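# Two Hands, One Tissue: Our Term Project at Naswood

Robotics Club, final report, December

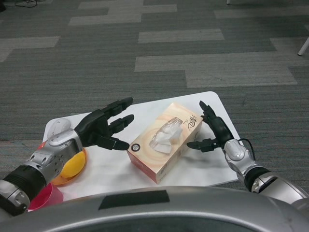 **Why did we pick a tissue and not something easier, like a block?**

Because a block forgives you. A tissue is soft, it changes shape every time, and if the box isn't held down the whole thing comes along for the ride. We wanted a job that really needed two hands working together, and this was the smallest one we could think of.

## How we got going

We spent the first few weeks just learning to get the arms to a safe starting pose and back again, which sounds dull but was a lot of fun (and a lot of snacks). Our control program is called Tranero. It began as last year's club code, and we kept the name even after rewriting most of it. The plan was simple enough on paper: one hand steadies the box, the other pinches the tissue and lifts, and then both arms back away slowly.

## What we recorded

Altogether we logged 227 tries, each one capped at 45 seconds. We had hoped for 500, but our sessions in the Arruda room were short and setup always ate more of them than we planned for. A try counted as good if the tissue came out whole and the box stayed put.

Our first 40 tries were pretty rough! The steadying hand kept closing too early and nudging the box out of reach of the other one. We fixed most of that by making the second hand wait for a signal before moving in. Fingertip height was the other headache, and we ended up adjusting it at the start of every session, with a little note taped to the laptop so we wouldn't forget.

## What we'd like to do next

The program still gets confused when the tissue is folded down low in the opening, and we never did find a setting that suited every fold. Next term we want to try the cup and plate task from the Vondine challenge list, using the same waiting signal. We'd also love a longer session slot, if the school can spare one, and we've left our settings sheet in the club binder for whoever joins us in the new term.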